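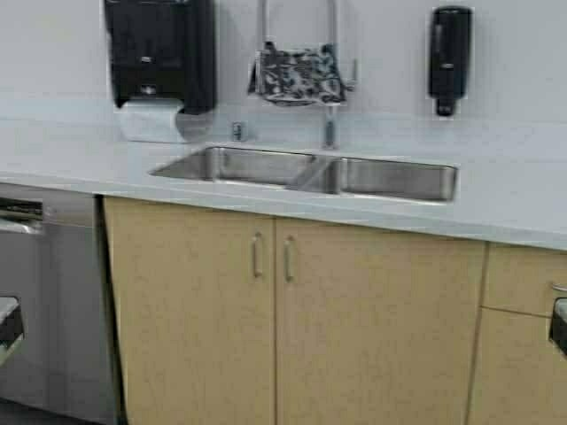 Nemus (raid boss)

Home | Bosses | Items | Maps | Log in

Reading time: 2 min

Nemus is a raid boss in the online role-playing game Skadport. It appears in the Evthorpe marsh and can be fought by any character of level 49 or higher. The boss was added in the April update and was designed by Danai Koutsoukos.

Summoning

Nemus does not appear on a timer. A player must place a Dogbe seed on the stone altar north of the marsh. Seeds drop from bog crawlers and cannot be traded. Once the seed is placed, up to 19 players can enter the arena.

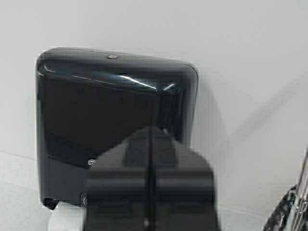 Black paper towel dispenser on a white wall.

Battle

The fight has two phases. In the first, Nemus stays rooted and attacks with vines, which can be cut with any bladed weapon. Cut vines grow back after nine seconds. 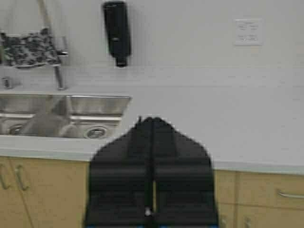
The second phase starts when the boss falls below half health. It pulls up its roots and moves toward the player who has dealt the most damage. Fire attacks are stronger in this phase, but they also burn the grass, which hurts everyone standing on it. Players who are defeated cannot return until the fight is over.

Rewards

Every player who survives receives 91 marsh tokens. The Bark Shield is a rare drop and goes to one player at random.

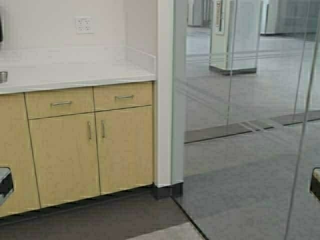 White kitchenette counter beside a glass partition.

Music

The battle theme was written by Blandine Delaunay. It also plays at the Evthorpe inn at night.

Related pages
Bog crawler
Dogbe seed
Bark Shield
Evthorpe marsh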